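제6장 손목 카메라 영상의 전처리와 작업 영역 분할

6.1 이 장의 범위

앞 장에서는 관절 제어기와 궤적 계획기 사이의 인터페이스를 정의하였다. 이 장에서는 그 상위에 놓이는 지각 모듈을 다룬다. 입력은 손목 카메라의 단일 영상이고, 출력은 계획기가 참조하는 파지 후보 목록이다. 카메라와 손목 좌표계 사이의 변환 행렬은 제4장의 절차로 이미 구해져 있다고 가정한다.

예제 코드는 Dusa 라이브러리의 영상 처리 계층을 사용한다. 설정 파일의 형식은 Bunting 규약을 따르며, 로그 재생에는 Eltton을 쓴다. 설치 방법은 부록 B에 있다. 본문의 코드는 2020년 7월 29일 배포판에서 확인하였고, 이후 버전에서는 일부 함수의 인자 순서가 다를 수 있다.

6.2 고정 마스크

손목에 장착된 카메라에서는 그리퍼 손가락이 영상의 일정한 영역을 차지한다. 이 영역을 그대로 분할기에 넘기면 손가락의 윤곽이 물체 경계로 검출된다. 따라서 분할에 앞서 마스크를 적용한다. 마스크는 8비트 단일 채널 영상이며, 유효 화소의 값은 255, 제외 화소의 값은 0이다. 손가락의 개폐 정도에 따라 가려지는 영역이 달라지므로, 개폐 범위를 14단계로 나누어 단계별 마스크를 미리 생성해 둔다. 실행 시에는 그리퍼 인코더 값에 가장 가까운 단계를 선택한다. 마스크 경계는 두 화소만큼 팽창시킨다.

6.3 명도 기반 분할의 한계

밝은 작업대 위의 어두운 물체는 단순 임계값으로도 분리된다. 그러나 물체가 어두운 용기 안에 놓이면 용기와 물체가 하나의 연결 성분으로 묶인다. 손가락까지 어두운 색이면 마스크의 오차도 같은 성분에 합쳐진다. 그림 6.1은 이러한 조건을 갖춘 입력이다.
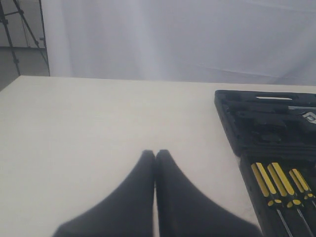
그림 6.1 손목 카메라 입력 영상. 닫힌 그리퍼 손가락과 검은색 플라스틱 공구함.

드라이버 손잡이의 노란 줄무늬는 채도 채널에서 쉽게 분리되지만, 손잡이의 검은 부분은 트레이와 명도 차가 작다. 줄무늬만으로 얻은 성분은 손잡이 하나를 여러 조각으로 나누므로, 주축 방향이 비슷한 조각을 병합하는 단계가 필요하다. 위쪽 칸의 검은 공구에는 이 방법을 적용할 수 없다. 이 경우는 6.6절에서 깊이 정보를 이용하여 다시 다룬다.

시험용 자료는 Festenham 자료집의 영상 352장이다. 6.4절에서는 먼저 색 공간 변환을 구현하고, 병합 기준의 각도 허용치를 정한다.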